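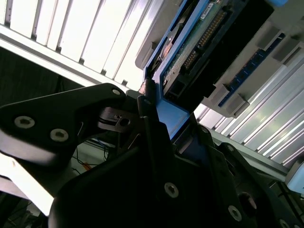
Segundo a direção do Vallard, o clube parte para a nova época com um plantel mais curto e sem receio de o assumir. Foi assim que o emblema respondeu às dúvidas dos sócios sobre as saídas do verão, na véspera da apresentação da equipa principal de futebol.

COMUNICADO DE IMPRENSA
18/08/2024

Vallard confirma plantel, calendário de preparação e novas condições para os sócios

O Vallard dá por concluída a primeira fase da preparação da equipa principal e confirma a inscrição de 18 jogadores para o arranque do campeonato regional. A lista foi entregue dentro do prazo e inclui três guarda-redes, dois dos quais formados no clube.

Em relação à época passada saíram sete atletas. Quatro terminaram contrato, dois foram cedidos por empréstimo ao Rissanen até ao final da temporada e um deixou de jogar por opção própria. O clube agradece a todos o trabalho feito. Os empréstimos ao Rissanen não têm opção de compra e podem ser interrompidos durante a janela de inverno por vontade de qualquer das partes.

Para o meio-campo chegaram dois reforços, ambos provenientes do Rudeck, com contratos válidos por duas épocas. A equipa técnica considera fechadas as posições defensivas, mas admite a entrada de um avançado até ao fim do período de inscrições. Não há, nesta altura, nenhum acordo assinado, e o clube não comentará nomes que venham a surgir na imprensa.

Resultados da pré-época

A equipa disputou três jogos de preparação. Venceu o Rudeck por 2-1, empatou sem golos com o Rissanen e perdeu por 3-1 numa partida à porta fechada, em que alinharam sobretudo jogadores dos escalões de formação. Um defesa central saiu lesionado deste último encontro, com uma entorse no tornozelo direito, e falha as duas primeiras jornadas. Os restantes jogadores trabalham sem limitações.

Jogos em casa

O Vallard volta a receber os adversários no Estádio Wultari. O relvado foi substituído nas duas grandes áreas e junto à linha lateral do lado nascente, e o sistema de rega passou por uma revisão completa. A bancada poente reabre com lugares numerados. O peão do topo norte continua encerrado até outubro, altura em que deverá estar concluída a colocação das novas guardas de proteção – obra que depende ainda da entrega de material.

Os portões abrem uma hora antes do início de cada jogo. O acesso de adeptos visitantes faz-se apenas pela porta 3.

Sócios e bilhetes

O clube encerrou a última época com 3057 sócios com quotas em dia. O lugar anual na bancada poente custa 100 euros e dá entrada em todos os jogos do campeonato disputados em casa. Os jogos da taça não estão incluídos. Quem teve lugar anual na época anterior mantém a preferência pela mesma cadeira, desde que faça a renovação na secretaria antes da primeira jornada.

Os menores de 12 anos entram gratuitamente quando acompanhados por um sócio, mas precisam de levantar o respetivo ingresso na bilheteira. Não serão emitidos ingressos gratuitos à porta.

Formação

Os treinos de captação para os escalões de iniciados e juvenis decorrem no campo anexo ao Estádio Wultari. Os interessados devem levar equipamento próprio, documento de identificação e autorização assinada pelo encarregado de educação. As inscrições são feitas na secretaria do clube, durante o horário normal de atendimento.

Os pedidos de acreditação para a primeira jornada devem ser dirigidos por escrito ao gabinete de comunicação do Vallard, com indicação do órgão e do número de profissionais.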